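Breritz kitchen line, sim notebook, August
Pan and mug clearing, before the Fikow changeover

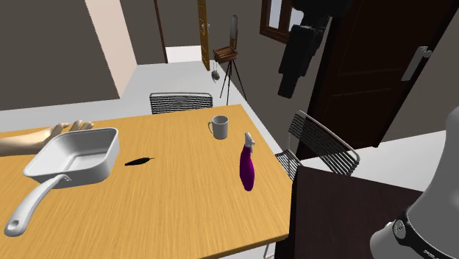
Rida's note from the morning handover was that the evening crew doesn't care how fast the arm is, they want to know who has to stand next to it. Fair question, and I did not have an answer ready. Writing down what I know so far.

Setup today is all simulated. Table, white square pan, white mug, purple spray bottle, human-style hand coming in from the left. Pan is set with the handle past the table edge on purpose, as people on the Fikow side leave them that way when they're in a hurry. The policy has to cope with that or it's no use to the wash room.

Plan was 200 runs before lunch and 500 by the end of the day. Got the 200. Stopped after that to look at the bad ones.

Bad ones, first pass:
11 runs flagged by the checker. 2 of those were the checker being wrong (pan was down fine, the height threshold was set too tight). The rest are real. Mostly the fingers close on the rim too early and the pan turns under them. With the handle hanging over the edge there is less table under the pan than the planner assumes, so a turn that would be harmless further back ends up on the floor.

Tried moving the approach point back toward the middle of the pan. Better on the rim, worse on the mug, because the wrist now comes through low. Put it back. Will try a slower close tomorrow with the same start positions so the numbers can be compared.

The spray bottle is its own problem. In the wash room it's the thing people reach for all the time, and nobody has told us whether the arm is meant to move it or leave it alone. For now it is marked as leave alone. If the arm tidies it to the end of the table the person on shift has to go looking for it. Ask Janevski to decide, it should be their call and not ours.

Back to the handover note. As things stand, clearing at Breritz takes two people on the evening shift, one clearing and one at the sink. The proposal says one person plus the arm. What the proposal leaves out:

– Someone has to reset after a stop. In the last trial week that was whoever was closest, which meant the person at the sink taking gloves off and walking over. They did this a lot and it isn't in anybody's task list.
– The clearing job is also where new people start. It's how they learn where everything goes. Without it they go straight to the sink or straight to prep, and prep doesn't want them untrained.
– The stop button is on the far side from the sink. Moving it is an afternoon's work for the electrician. Put in the request.
– Break cover. With two people, one covers for the other. With one person and an arm, the arm has to be parked during breaks and the pans pile up until they get back.

I don't think any of this kills the project. The lifting is the part people complain about, the stacked pans at the end of the night especially, and they'd be glad to hand that over. But the changeover date was set from the cycle time alone, and the reset work should be counted in hours before anyone signs off on the new roster. I'd keep both people on through the first month and see where the time goes.

Also heard from the day shift that they would like the arm to wait for a person to step back before it starts, with a light or a tone. Right now it waits on a sensor and there is no sign that it has seen you. Cheap to add. A light is preferable, the room is loud.

Afternoon: fixed the threshold, reran the 2 false flags, both pass now. Started the remaining runs at 3:40, sim machine is slow today – the Janevski job is sharing the card. Won't reach 500 before I leave. Letting it go overnight with logging on.

To do
Slower finger close, same starts
Decision on spray bottle (Janevski)
Reset time per shift, get real counts from the trial logs
Draft of roster with both people kept on, send to Rida
Start light, check which output is free on the controller
Wrist clearance over the mug, still open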